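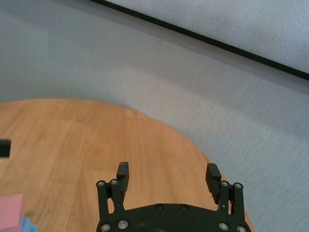 Gripper over the round table, with the pink and light blue blocks at the corner. Open day at Yeon, Foludville.

I got to the Yeon open day at nine on Saturday and still had to queue on the stairs! The question on the poster was whether a machine can tidy up after a family yet, and I went in hoping for a yes.

What I got was a "sometimes", and I loved it. The job at the first station was putting blocks away from a tabletop, which my nephew can do while complaining. Jin-sol Pyo, who ran the station, let us stand close and ask anything. The arm went for a block, closed its two fingers, lifted – and the whole room cheered. On the next go it pinched the corner and the block skidded off onto the carpet. We cheered that too.

Jin-sol keeps a tally of tries on the wall: 300 so far, with 232 good ones. Flat pieces are hard, she told me, and so is anything lying right up against something else (my kitchen drawers, in other words).

Upstairs, Everett Ferreira talked about shelf stocking in small shops. It's slower than a person by a long way, but it can go on after closing, and he had plenty of patience for my questions about soup cans.

Would I let one loose on my living room? Not this year. I'd go back in January for the towel folding, though, and I'd get there before nine.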